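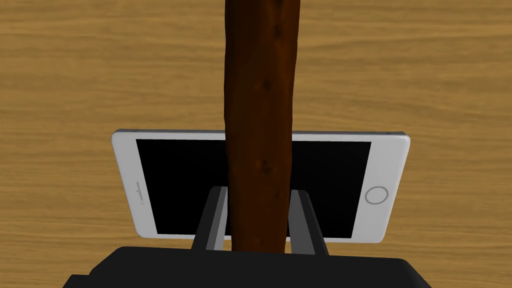

Could we please have a README that tells new members what the wrist view is good for before they train anything on it, was the request Tillard sent through after the club's last Wednesday night, and it was a fair one. The old README was four lines long and two of them were about where to park. So what follows is a proper attempt, written over several evenings and a fair bit of tea, and if it rambles in places please forgive me and send corrections.

Flilleo Tabletop Set
Data card and README, student robotics club edition

What it is

Flilleo is a set of simulated tabletop episodes made by the students of the Plarkstead robotics club. Every episode is rendered, so there are no real tables, real phones or real sticks anywhere in it. We started it because we have one physical arm between the lot of us and a long queue for it, and because a simulator doesn't mind being left on overnight while everyone goes home to bed. It has grown into the thing we use for teaching, for our term projects and for the practice rounds of the Dewan challenge, our own friendly end-of-term competition.

There are 473 training episodes and 6 demonstration episodes that we use when showing new members how everything fits together. Altogether the set holds 655 episodes, and the ones left over from those two groups are kept for testing. Please don't train on the test episodes, even a little bit, even when it's late and your numbers look sad.

How an episode is laid out

Each episode sits in its own folder. Inside you'll find the wrist view frames, a table of joint positions and gripper openings with one row per frame, and a short plain text file with the instruction the arm was given. Instructions are in everyday English and were written by students, so the spelling wanders. You will meet "grey" and "gray" in neighbouring folders, and one writer was very fond of the word "whilst". We talked about tidying all this up and decided to leave it, as people who talk to robots aren't consistent either.

The scene seed is stored in the last line of the text file. If you want to render an episode again from a different angle, that number and the matching version of the scene builder are all you need. Do check the version, though. The builder changed its texture handling in March, and older seeds will give you a table with quite different grain – very pretty, and no use to you at all for comparing results.

About the objects

We wanted a mix of things that are easy to describe and things that are awkward to hold. A smartphone is flat and regular, with a dark screen that takes up most of its face. A knobbly brown stick is a different problem altogether: long, uneven, wider in one part than another, and with nothing a person would call a front or a back. Putting the two together on the one table makes for a useful exercise, especially when the stick passes over the phone in the wrist view and the screen shows up as two dark patches with a strip of brown between them. Several of our early detectors were quite sure they'd found two phones.

If you're labelling, that counts as one phone. Please use a single label covering both parts and tick the "occluded" box. The same goes for the stick when its lower end goes out of sight behind the gripper body: label the part you can see and leave the rest alone. We had a long and cheerful argument over whether to guess at the hidden end, and the guessers lost.

What the wrist view can and can't tell you

This is the section Tillard was after, so I've tried to be careful with it.

The wrist view always has some of the gripper in it. The black body takes up a good part of the bottom of the picture and the two grey fingers stand up from it, so any crop that chops off the lower portion to save memory will take the fingers with it. Several people have done this. I have done this. Keep the fingers.

Depth is the harder matter. When a finger sits on either side of the stick, a single frame can look very much like a grasp, and it may be one, or the fingers may only be straddling the stick from where the view happens to be. The picture alone won't settle it. Have a look at the gripper opening in the joint table, and at the frames on either side, before you write "grasped" in your labels. We went back over our older labels with this in mind and it was a humbling couple of afternoons.

Lighting in the simulator is kind. Tabletops are evenly lit, and the stick has a soft shine down its middle that makes it look nicely rounded. A model that leans on that shine will have a rough time on our physical bench, where the light comes from two old tubes and a window. If you plan to move your work across to the real arm, turn on the lighting variation in the loader and expect to lose a few points at first.

Getting started

Copy the set to a local drive first, as reading it over the club network will make you unpopular with everyone else on the network. The whole thing comes to 1843 megabytes, which fits comfortably on the memory sticks in the top drawer. Run the check script once the copy is done. It prints a line for every folder it doesn't like, and if it prints nothing you're right to go.

New members should begin with the demonstration episodes and step through them frame by frame, with the joint table open alongside. It's slow going and a bit old-fashioned, but you'll have a much better feel for what the numbers mean by the end of it, and you'll find the gripper opening column far less mysterious.

Known problems

A handful of instruction files end with a blank line after the seed, which trips up the older loader. Use the newer one.

The word "stick" appears in some instructions as "branch" or "twig". All three mean the same object.

Joint rows and frames can be out of step by one at the very start of an episode. Drop the first row if yours doesn't match.

Using and sharing

Club members and their project partners are welcome to use Flilleo for coursework, for the Dewan challenge and for general tinkering. If you'd like to pass it on to a friend at another school, please include this file with it, and let us know what they build. Corrections to labels are very welcome and should go in the shared corrections sheet with the folder name, the frame number and a few words on what you changed.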